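Writing and sending in an obituary: your questions

Morach Notices looks after the obituary pages for Clellinlow and the villages round it, and we love doing it! These are the things families ask us most.

How long can it be?
Up to 533 words in print. Online you can have 1000, so there's plenty of room for the allotment, the choir and the caravan holidays.

Do I have to list every relative?
Not at all. Plenty of families name the children and then say "and 11 grandchildren", or leave numbers out altogether. If you do list people, read the names aloud to someone else in the family first — spellings slip through so easily.

Can I put in something funny?
Please do! A life spent on the railway or behind a shop counter is full of good stories, and readers write in to say how much they enjoy them.

What does it cost?
A printed notice is £66, or £47 without a photograph. The online version is free with either.

When do you need it?
By noon, two days before the paper comes out. If the funeral is sooner, ring us and we'll do our best to squeeze it in.

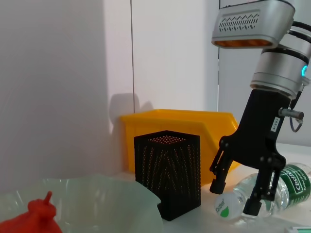

Can I change it afterwards?
The online one, yes, as often as you like. We've added service times, thank-yous and even a lost verse of a favourite hymn months later.

Where do donations go?
Straight to the charity you name. We print the details but don't handle any money.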